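Oil or hard wax for a butcher block top?

kobe_m
Hello all, my work table has a light butcher block top, bought from Verbruggen two years ago. In January the surface became a little rough, so I sanded it again. Which finish is good for a hobby table, with glue and pencils on it every day?

postma.geert
Hard wax oil. I use Wekar, 2 thin coats, and glue drops come off with a fingernail.

lurk900
I don't agree with Geert. Wax becomes sticky under a warm lamp. Plain oil, wait 7 days, finished.

postma.geert
Mine never was sticky. Maybe you put it too thick?

kobe_m
Thank you both. I am also afraid that it becomes too yellow, I like the light color. Please look at the thin dark line in the first photo, is it a crack that I must fill? The second shows the top with my pencil cup, the glue and some printed parts.
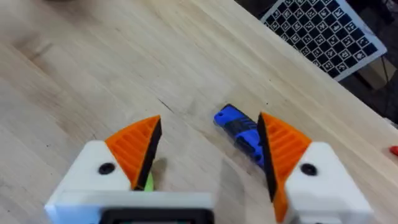
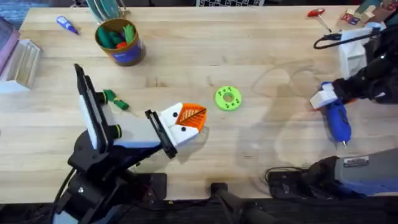

Re: filling the line

lurk900
If your nail does not catch in it, leave it. Oil will make it darker, so test under the table first.

postma.geert
There I agree. And take the glue tube away before you start, please.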